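How to Reuse an Old Desktop PC as a Home Backup Machine

If you have an older desktop tower in a closet, it can probably hold your backups for several more years. Backup work is light work. The machine copies files at night and sits idle the rest of the time, so an old processor is fine. What matters is the state of the drive, the power supply, and the dust.

This page covers the cleaning, the drive, and the backup schedule. Set aside an afternoon for the hands-on part. The first full copy will run by itself overnight.

What you need

A Phillips screwdriver
A can of compressed air or a small electric blower
A soft paintbrush
A new hard drive, at least twice the size of everything you want to keep
A drive cable, if the new drive did not come with one
A small dish for screws
A USB stick for the operating system installer

Step 1. Decide if the machine is worth it

Plug it in where it is and turn it on before you buy anything. Let it run for 30 minutes. If it shuts itself off, smells hot, or makes a grinding noise, find out why before going further. A bad fan is cheap to replace. A bad motherboard usually means the machine should go to electronics recycling.

While it is on, go into the setup screen and write down the amount of memory and the size of the current drive. Copy off anything you still want from that drive now. Do not leave this for later.

Step 2. Open the case

Shut down, switch off the power supply at the back if it has a switch, and pull the power cord. Hold the power button for a few seconds to drain what is left. Lay the tower on its side on a firm, clean surface with the removable panel facing up. Some panels have a latch, others have two thumbscrews at the back. Touch bare metal on the case before you touch anything else.

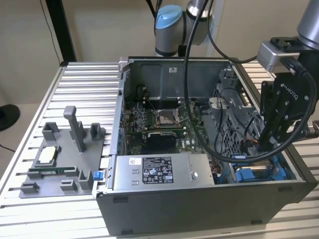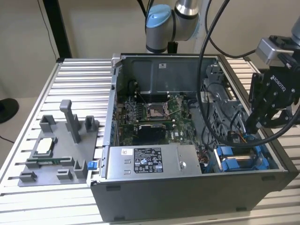
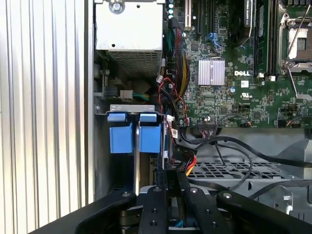
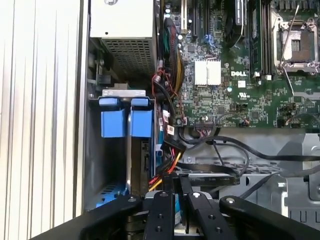 Step 3. Clean it

Take the case outside or into the garage. Use short bursts of air and hold each fan still with a finger so it does not spin. Work from the top of the case down. The brush is for the corners and the fins of the heatsinks. Do not use a household vacuum inside the case - the nozzle can build up static.

If you take the processor cooler off, you need fresh thermal paste before it goes back on. A dot the size of a pea is enough. If the machine ran at a normal temperature in Step 1, leave the cooler alone.

Push down on each memory module to be sure it is seated. The clips at the ends should be closed.

Step 4. Fit the new drive

Slide the drive into a free bay and fasten it with the screws or rails the case uses. Connect the data cable to the board and the power cable from the power supply. Both plugs are keyed and go in only one way. If one resists, turn it over.

I used a Daralard drive in mine and it has been quiet so far, but any drive sold for storage use will do. Avoid used drives for this job.

Close the case and start the machine. Check that the new drive appears in the setup screen. If it does not, reseat both ends of the data cable first.

Step 5. Install the software

Put a current operating system on the machine, one that still gets security updates. Give the computer a plain name you will recognize on your network. Mine is called Abernathy, after the street we used to live on.

Then install a backup program. I use Skosturel, which is simple and sends an email when a job fails. Broketti does the same work and handles phones better. Whichever one you choose, set these options:

Run every night at 2 a.m.
Keep old versions of files for 30 days
Send a message on failure
Turn on encryption, and write the password on paper

Use a network cable for the first copy. Over Wi-Fi, 100 gigabytes can take all night and then some.

Step 6. Test a restore

Pick a folder of photos and restore it to a different place on your everyday computer. Open several of the files. If they open, the backup works. Do this again every few months. I do mine in June and again before the holidays.

Where to put it

Keep the machine off the carpet and away from heaters. Leave a hand's width of space behind it for air. It does not need a monitor or keyboard once remote access is set up.

A second copy should live outside the house. A portable drive at a relative's place is enough, swapped whenever you visit.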